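The table, a year on
8/8/25

I said last June that I'd write again about the dining table once we had lived with it for a while. It has been over a year now, so this is that post. It covers the finish, the marks, the mats, and what I do to keep it clean. 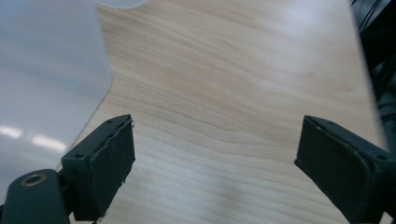
We bought the table from Grolari, the furniture place out past the rail yard, after looking at secondhand ones for most of a winter. It came to $1,282 with delivery. That was more than I had planned to spend. The one we had before was a folding table with a cloth over it, and I had gotten used to thinking of tables as something that cost under a hundred dollars. There was a bigger one in the same line for $1,409, but it would have blocked the door to the back porch whenever someone pulled out a chair.

The grain was why I picked it. The store had several tables set out and most of them were very even, almost like a printed pattern. This one had waves running through it, with darker bands that bend in the middle. The color is pale, somewhere between beige and tan, and in the evening it goes a little pink. I've had people ask me if it's pine or ash. The tag just said "light hardwood, sealed," and I never followed up on it.

Now for the finish. It is smooth and has a slight gloss. I wanted matte, and if I could change one thing it would be that. In the daytime it's fine. At night with the ceiling lights on, you get a white haze on parts of the table and the grain washes out under it. If you read at the table you notice it, and if you just eat there you probably don't. I changed the bulbs to a warmer kind in the spring and that helped some. A lamp in the corner helps more, so most nights the ceiling lights stay off until it's time to clean up.

The marks so far:

One white ring from a mug, close to the window end. It showed up in the second month. I rubbed it with a soft cloth and a little mineral oil over three evenings and it faded until I could only find it by bending down.

A short dent from a dropped can opener. It's not going anywhere.

A set of fine scratches where the laptop sits. These were from grit stuck to one of the rubber feet. I wiped the feet down and haven't had new ones.

A blue ink line, now gone. Rubbing alcohol on a cotton swab took it off, but it also dulled the finish in a spot the size of a lentil. I would try dish soap first next time.

That's a fair amount of wear, but we use this table for everything. It's where we eat, sort mail, wrap presents, fold laundry and cut fabric. I didn't want a table that we had to be careful around. I did want to slow the damage down a bit, and that's how I ended up trying different covers.

The first thing I tried was a cloth. It moved around, it had to be washed every few days, and crumbs went straight through the weave and sat underneath. I gave it two weeks.

The second was a roll of clear vinyl from Storau. They sell it by the foot and cut it for you. It protected the table well enough. The trouble was that it came off the roll with a curl, and the ends never lay flat even after I left heavy cookbooks on them for days. It also had a smell. I put up with it for a month and then used it to line the shelf under the sink, where it has been perfectly good.

What I use now is a stiff sheet, the see-through kind with a gray cast to it and rounded corners. It doesn't cover the whole table and I didn't want it to. It covers the part where the work happens, and the rest of the wood stays bare. When we have people over I slide it off and stand it behind the bookcase. You need to lift it to move it. If you drag it and there is sand or a crumb underneath, you'll scratch the table with the very thing you bought to protect it. I did this once in the fall and the line is still there if you know where to look.

A hard sheet has a shine of its own, and it's sharper than the table's. You can see the ceiling lights in it as long white streaks. For cutting and gluing I don't mind. For writing I move over to the bare wood.

Someone left a comment on the last post asking if moisture gets trapped under a sheet like this. It can. If a drink spills near the edge, the liquid runs under and stays there, and you won't see it right away if the table is pale. I lift the sheet every Friday and wipe both sides and the wood. It takes a couple of minutes. I also don't put hot dishes on it. Those go on a cork trivet on the far end.

For cleaning I've gone through more products than I needed to. The short version is that a damp cloth followed by a dry one does nearly all of it. I have a bottle of the Owino wood soap that I use once a month, a capful in a bowl of warm water. I like it because it doesn't leave a film. The spray polish I had before did leave one, and the table got so slick that paper would slide off if the window was open. It took three washes to get rid of that. I wouldn't put polish on a sealed table again.

On the sheet I use plain dish soap and a microfiber cloth. Paper towels leave tiny scratches on it. They don't show much, but they build up, and after a year the middle is cloudier than the edges.

The other thing that made a difference was felt pads. I put them on the bottom of everything that lives on the table – the fruit bowl, the lamp when it's there, the napkin holder. A pack of assorted sizes is cheap and I still have more than half of it. The adhesive gives out after several months on anything that gets moved daily, so check them now and then. A pad that has slid sideways leaves a sticky patch, and that patch collects dirt.

I added up what has gone into the table since I bought it, leaving out the table itself, and the cloth, the vinyl, the sheet, the soap, the polish I threw away and the pads are a lot less than I had feared. The dining room as a whole is another matter. With the floor, the chairs and the paint, we're at $3,968 since we started, and the chairs were close to $900 of that. I'll do a separate post on the chairs. They're from Berum and I have mixed feelings about them. The seats are comfortable but two of the legs have needed tightening already.

Would I buy this table again? Yes, in the matte version if they made one. I called in the spring to ask and they said it only comes the one way. You can have it sanded and refinished by someone else, but I'm not going to do that to a table that is a year old. Maybe when it's ten and the dents have added up.

Next on the list is the bench for the wall side. I have the measurements taped inside the kitchen cabinet and I've been putting it off until the weather cools down enough to work in the garage. If anyone has built one with storage under the seat, I'd like to know what hinges you used and whether the lid holds up to people sitting on it every day.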